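Project report: How Trilletti changed the way it is funded
Felicja Krajewska, Arts Management, second year
Submitted 26 April 2026

1. Background

Trilletti is a puppet theatre company that works mostly in libraries and primary schools. I chose it because I did my placement there and had access to the minutes and the bookings records. The question I set myself was whether a small touring company can live on fees and membership after losing its main grant.

The grant came from the Prudano fund and paid for the rent, one salary and most of the van costs. When it ended in September the company had 2 months of running costs in the bank. It had never asked its audience for money apart from the ticket price.

2. Method

I read the accounts for the last full year and the current one. I interviewed 18 people: staff, freelance puppeteers, teachers who book the shows and a few parents. The interviews lasted 20 minutes each and I took notes by hand. I also sat in on one planning meeting, where the school fee was discussed.

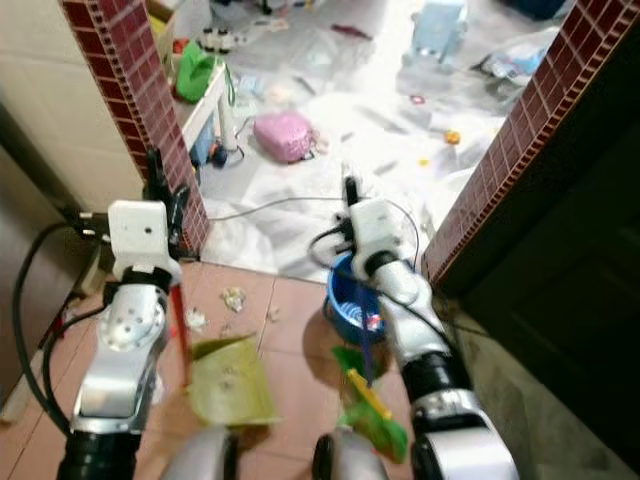
The teachers were easier to reach than the parents, so the findings lean towards schools. I tried to balance this by using the comment cards from library shows, but most of those only say whether the child enjoyed it.

3. Findings

The company took three steps. It raised the school fee, it started a membership scheme called Eltero, and it stopped making a new show every year. The fee rise caused the most worry beforehand and the least trouble afterwards. Two schools dropped out and both were long drives – the company had been losing money on them already.

Eltero has 355 members. They pay monthly and get early booking and an open rehearsal. The income covers the rent but not the salary. Several members told me they had joined to help and had not used the early booking at all.

Dropping the yearly new show is harder to judge. It saved the cost of a build, but the freelance makers lost their most reliable work. One has since taken a job with a shop-fitting firm. The older shows are also getting worn, and repairs do not appear as a separate line in the accounts, so I could not work out what they cost.
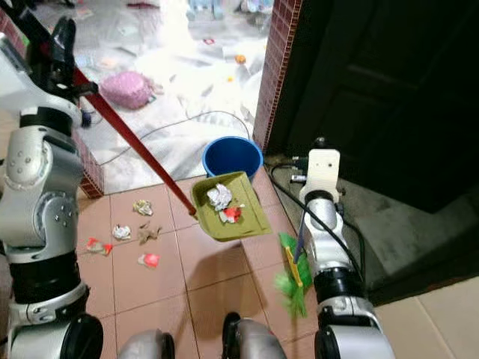
Jolanta Adamczyk disagreed with me on the last point. She said the repairs had always been done between bookings and would have been needed with or without a new show. In her view the real loss was that schools which book every year would soon have seen everything.

I think she is right about the schools. Wilczyńska, the primary that books most often, has already asked for a show its pupils have not seen.

4. Limits of the report

The membership scheme has not yet reached its first renewal date, so I cannot say how many people will stay. I did not speak to anyone from the fund.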